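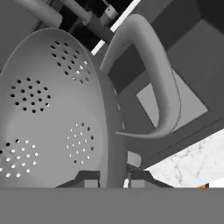 Gilmartin Robotics Club – Kitchen Season Gallery

February 2020

Welcome to the gallery for the kitchen season, in which 15 students at Gilmartin try to teach a simulated arm to do chores they won't do at home. We work in Skikus, a simulator with decent physics and a manual that reads like it was translated from a language with no verbs. The target is the Umance student challenge in June: four tasks, two attempts at each, everything run in simulation, no touching the keyboard once the clock starts.

Our team is called Urkberg. There was a vote. We'd like to move on.

Task one: pick it up
The colander task. Most of the season has gone here. The planner is fond of the handle, and the handle is a loop, so a grasp that scores beautifully on paper can leave the bowl swinging like a lantern. Current approach is to go for the rim and hope.

Task two: put it down
Easier to say. Release height matters more than we guessed, and the marble counter in this kitchen model is unforgiving. Our first release script let go early. Simulated crockery is free, which is the best thing about it.

Task three: the cabinet
Reaching in is fine. Reaching in while holding something wide is geometry homework. Itziar Cordero, our coach, drew the problem on the whiteboard in three colors of marker and then went to get coffee. The drawing is still up.

Task four: all of the above
Pick up, carry, put away, back off. We have run the full sequence 300 times. The success rate is on the club wiki, under a heading nobody has linked to.

Notes on the views
Gallery renders come from the simulator's cameras, and several of those ride close to the gripper. They're good for checking a grasp and useless for making anybody's grandparents proud. Click to enlarge, if your screen is up to that much gray.

Holes, a short complaint
Every drainage hole is real geometry. The physics engine treats them with great respect and slows to a crawl. We tried a simplified collision shape with the holes filled in, and runs got faster right away. It looks the same on screen. Please don't try to strain pasta in it.

More renders go up after the next practice run. Club members who want their name on a task credit should tell Itziar before then, and should ideally have worked on the task.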